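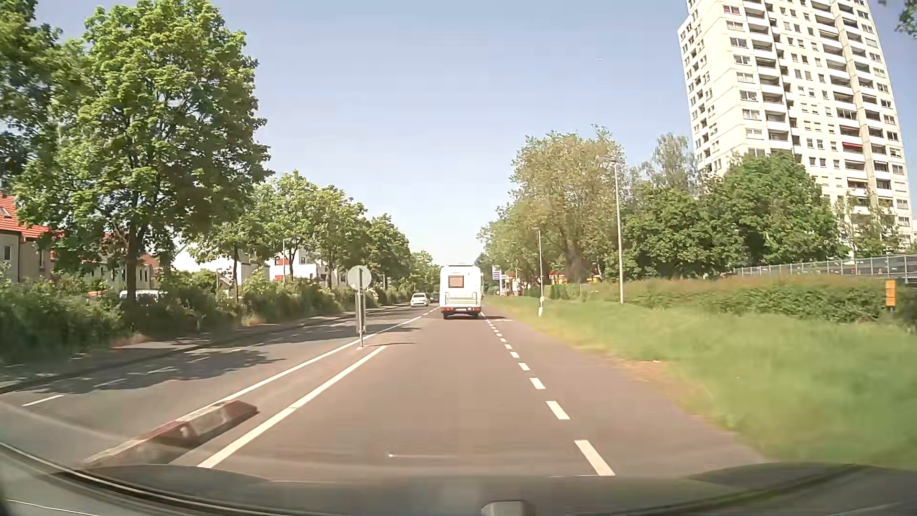 Leona Varga

Opinion > Columns > On the Road

In praise of the vehicle in front

There is a particular sigh that comes out of a car when it catches up with a motorhome, and I have made it many times myself, usually with one hand already drifting toward the turn signal. You come along a nice straight stretch with trees at the far end and a big pale sky on top, and then all at once your whole view is the back wall of somebody's vacation, with a rack folded up across it and a window you can't see through. And you think, well, there goes the afternoon.

I'd like to put in a word for staying where you are.

I drive the 807 between Marsden and Stillholm most weeks, and for years I drove it as if someone were timing me. The limit is 80 for most of the way, and the motorhomes like to sit at 70 (sometimes less, if there's a bit of wind), and I took that difference personally. I would edge out to look, see something coming the other way, tuck back in, mutter, and edge out again. By Stillholm my shoulders were up around my ears, and the same motorhome was generally two cars behind me at the first light.

So one Thursday in spring, for no better reason than that I was tired, I stayed put. I left a good gap, turned the radio down and let the thing in front set the pace. I wish I could tell you it changed my life. It was simply a much nicer drive, and I've been doing it ever since, and I've become a bit of a bore about it at dinner.

Part of it is that a tall white box is a restful thing to follow, once you stop wanting to be on the other side of it. Whoever is at the wheel has cups in the cupboards and knows it. They brake early and they take the bends like someone carrying soup. If you drive the way they do, you'll find that your own groceries are still in the bag when you get home!

The other part is that you start seeing where you live. I must have passed through the junctions on that road a thousand times and could not have told you the color of a single house. Now I have favorites. I'm very fond of the cream-yellow gable with ivy grown thick across everything below it, so that the top of the house seems to be resting on a hedge, and I like the low lattice fence with the garden leaning all over it. I have opinions about the weeping tree and the dark purple one it half covers. (I would never have planted them so close, and I would have been wrong.)

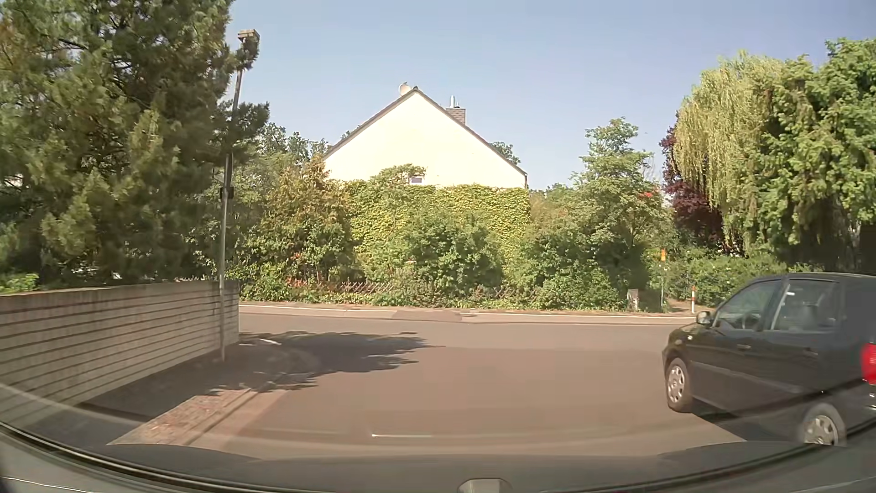 But some of us have places to be

Yes, I know. I've had this argument with my own family, and I accept that a person late for work doesn't want to hear about trees. I also think that a motorhome with a long line of cars behind it should pull over when there's room and let people by, and most of them do. Good manners have to run in both directions.

All the same, I'd ask you to look at the clock the next time you get stuck, and look again when you arrive. On my route the difference is a few minutes, and I was spending those minutes in the driveway anyway, sitting with the engine off until I felt fit to go in and talk to anyone.

Related
Why I still carry a paper map
The Marsden bypass: your letters
Who looks after the corner gardens?
Stillholm parking, one more time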